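Rorkside Robotics Club
Minutes, Sunday, September 29, 2024
Chair: Ross Mackay. Notes taken in a rush, corrections to me pls

July minutes approved, no changes.

Money. 1150 in the account. Stonero invoice still to pay, 80. Agreed to pay this week.

Mowat Cup. Entry form in. Team name stays Prarnenier, vote was close. Rules now say every team hands in its own demos for the cloth task, no sharing between schools. Ross to check if last years shirts demos still count. Probably not.

Cloth folding project. Hand-held grippers only for now, arm comes later. Long talk about which edge to grab first, no decision. Beginners keep closing the fingers too early, slow down. Write the cloth color in the log every time, half the entries are blank!!

Work on the blue cloth, both pictures: 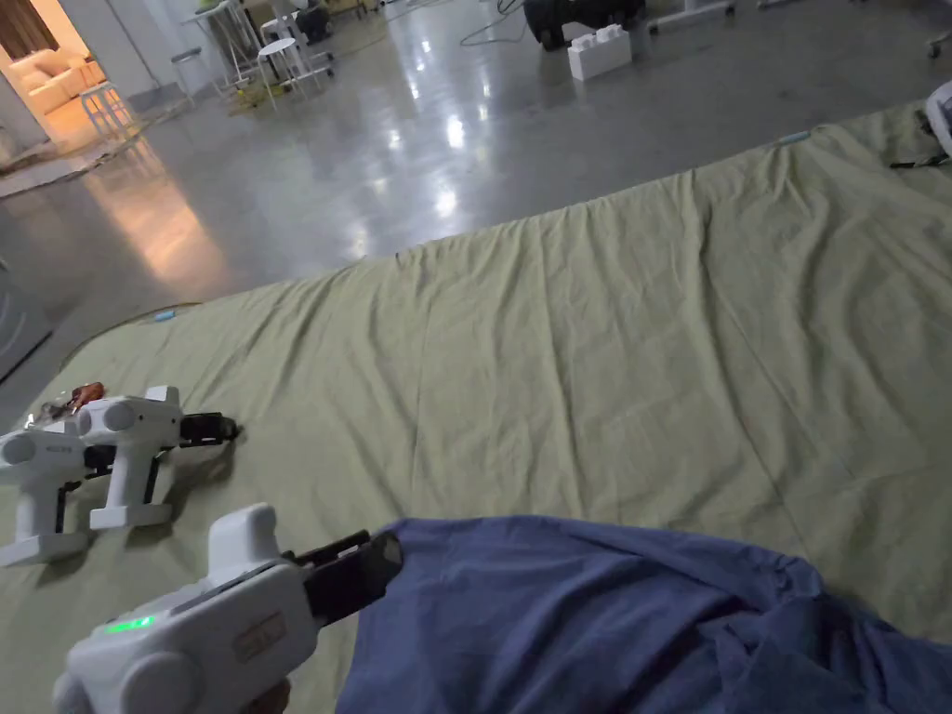
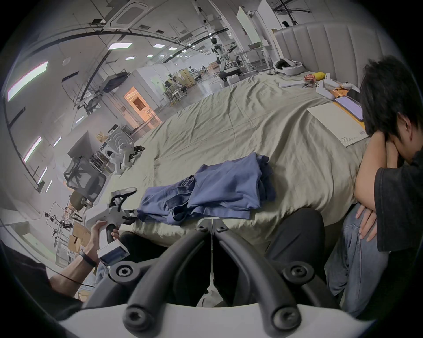 Target is 24 clean folds per pair before the next meeting. Clean means no regrabs. Pairs stay as they are except the two new members, Ross will match them up.

Charging. Grippers go back on charge after every sesion, not in the drawer. Second time this has been in the minutes.

Website. Login is broken again. Carried over.

AOB: snacks rota, pizza or not pizza. Carried over.

Next meeting same room, same time, bring laptops.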